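Tidomlow arm, kitchen bench build: safety checklist before powered running, with comments

Checked in May, second pass. Items are marked OK, FIX or OPEN.

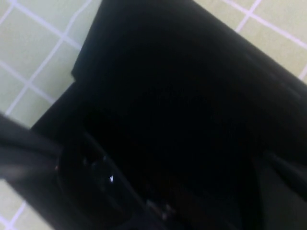

Miłosz Pawłowska wrote that a gripper working this close to a tiled worktop needs a hard lower limit in the controller, and that he wouldn't sign off section 3 on a software limit alone. Tiles chip, grout catches fingertips, and a stalled wrist motor heats up quickly. He also asked for the speed to stay at 50 until the stop circuit has been rewired.

Both points are taken into the list below. Where his remarks differ from mine I have left both in.

1. Mounting and base

1.1 Base plate bolted through, four bolts, spring washers fitted. OK.

1.2 Base plate does not rock when the arm is pushed by hand at full reach. OK. Tried in both directions with the power off.

1.3 Bolts marked with paint pen so that movement shows. FIX. Two of them were marked before the last retightening and the lines no longer meet. Clean off and mark again.

1.4 Nothing stored under the base. OK.
Comment (Miłosz): Put the spanner for the base bolts on a hook by the arm. It was in the other room both times I came round.

2. Power and wiring

2.1 Supply is a bought unit with its cover on. OK.

2.2 Fuse fitted on the motor side and of the rating written on the lid. OK. Spare is taped inside the lid.

2.3 Mains lead has strain relief at the supply end. OK.

2.4 Motor cables clipped along the upper arm with slack at each joint. FIX. The elbow loop is too long and can hang in front of the wrist when the arm folds back. Shorten it, or add one more clip near the joint.

2.5 Gripper cable free of kinks. OK.

2.6 All screw terminals tugged one at a time. OK after one was redone. It was the return from shoulder motor 2, held by a few strands. The rest had ferrules and this one didn't.
Comment (Miłosz): Do this again after the first hour of running. Vibration finds the ones you were pleased with.
Reply: Added to section 8.

2.7 Power supply and controller kept away from the sink and splash area. OK. Both are on the shelf and the cable drops down behind it.

3. Limits and travel

3.1 Shoulder and elbow have mechanical end stops. OK.

3.2 Wrist has a mechanical end stop. OPEN. It has a printed tab, and I don't count that as a stop. A steel pin is on order from Godisow.

3.3 Lower limit set so that the fingertips cannot be driven into the worktop. OPEN. The limit is in the controller settings and holds at low speed. It depends on the arm being homed properly at the start, so a bad homing moves the limit as well.
Comment (Miłosz): Then it isn't a limit. Fit a switch on the shoulder joint and wire it into the stop circuit.
Reply: Agreed for the final build. Until then, no powered run without homing against the block and checking the height with the gauge.

3.4 Reach limit on the wall side. OK. Clearance at the closest point is 62 mm with the gripper open.

3.5 Reach limit on the room side. OK. The line is taped on the floor and the tape is still stuck down.

4. Gripper

4.1 Finger screws tight. OK.

4.2 Fingers close evenly on the test block. OK.

4.3 Fingers close evenly on curved or hollow objects. OPEN. On anything with a rim, one finger tends to arrive first and push the object sideways before the other makes contact. This is mostly a programming matter, but I keep it on the safety list because a dark, heavy item shoved across a worktop ends up on the floor.
Comment (Miłosz): Approach more slowly over the last part. I would also watch the motor current and stop if it rises before both sides should be touching.

4.4 Gripper force set to the lower value. OK. It is 300 in the Vemel settings page, which has no units. I measured it with a kitchen scale and wrote the reading on the card beside the controller.

4.5 Pinch points between finger and palm marked with yellow tape. FIX. Tape has come off one side.

4.6 No sharp edges on printed parts. OK after filing.

5. Wrist camera

5.1 Camera bracket tight and clear of the fingers at full opening. OK.

5.2 Picture usable when the gripper is close to a dark object. OPEN. Black items come out nearly flat black with the tiles bright around them, and it is hard to judge from the picture where a rim or hollow begins. Do not use the camera view as the only check before closing the gripper. Look at the bench itself.
Comment (Miłosz): A small lamp at the side would help more than changing the exposure.
Reply: Will try the desk lamp first. It must be clamped, not stood on the worktop.

5.3 Blur at working speed. OPEN. There is some even in slow moves. Let the arm settle before taking a picture that the program relies on.

5.4 Lens cleaned. OK.

6. Stop and start

6.1 Stop button within reach of the person at the keyboard. OK.

6.2 Second stop button on the room side. FIX. Button is fitted but the cable crosses the doorway. Run it over the door frame.

6.3 Pressing stop cuts motor power. OK. Checked from both buttons with the arm lowered onto foam.

6.4 Releasing stop does not restart the program. FIX. Power comes back and the controller carries on with the last command. This is the worst fault on the list. No running unattended, and no hands inside the tape, until a latching relay is in.
Comment (Miłosz): I would have put this at the top in capitals.

6.5 Arm does not drop when power is cut. FIX. It sinks slowly from full height. Keep a foam block below the elbow whenever the arm is raised.

7. Area and people

7.1 Worktop cleared of glass before running. OK.

7.2 Door shut while the arm is powered. OK.

7.3 Safety glasses on the hook. OK, two pairs.

7.4 Long sleeves and lanyards off. OK.

7.5 Everyone in the house knows which button is stop. OK.

8. To repeat after the first hour

Terminals, as in 2.6.
Base bolts against the paint marks.
Finger screws.
Motor temperature by hand, power off.
Height against the gauge.

Result: limited running only, speed at 50, one person at the stop button the whole time. Items 3.2, 3.3, 6.2 and 6.4 to be closed before the limit is lifted. Carrier board spare still to be ordered.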